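Forum: Procurement and Evaluation - Simulation Packages
Thread: Plundano tabletop manipulation package, trial licence
Posted Monday, 9:40 a.m. by labservices_north

Our department has completed its trial of the Plundano simulation package and is preparing a recommendation on the full licence. The quoted price is $3000 per year, including 40 prepared scenes and access to the Ikeo controller library. I would appreciate comments from any organisation that has used the package beyond the trial period.

Reply by ctrl_fern

We have held a licence since January. The controller library is well documented and installation was uneventful. My reservation concerns the scene catalogue. Many of the 40 scenes are the same dining room with the furniture moved, and I do not consider that sufficient variety at the price.

Reply by marlo_eval

I must disagree with the previous reply. Repeated rooms are useful to us, as we wish to change one factor at a time. We ran 800 episodes in a single room and would not have wanted a different one. The Giltel package offers more rooms, but its contact behaviour was poor in our tests and long objects slid in the grip without cause.

Reply by ctrl_fern

That is a fair point for benchmarking. It does not help those of us training policies for general use. Could the original poster say which tasks were tried?

Reply by labservices_north

Our trial concentrated on long, narrow objects, which our present software handles badly. The wrist view was our main interest. In the dining scene, with the gripper holding a pale wooden bar out over the table, the far end remains in view past the table edge, and the plate to the right of the bar is easily distinguished.
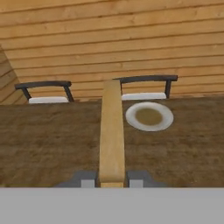 The rendering is adequate for our purposes, although the tabletop texture is rather coarse. We logged 153 episodes with the bar and found the episode records straightforward to export. My remaining concern is support. Two of our enquiries were referred to Chauke, the regional reseller, and the second has not been answered.

Reply by marlo_eval

Chauke was slow with us as well. I would ask for a response time in writing before signing.

Reply by ctrl_fern

Agreed on support. I would also request a shorter term. We were offered six months when we asked, at half the annual price.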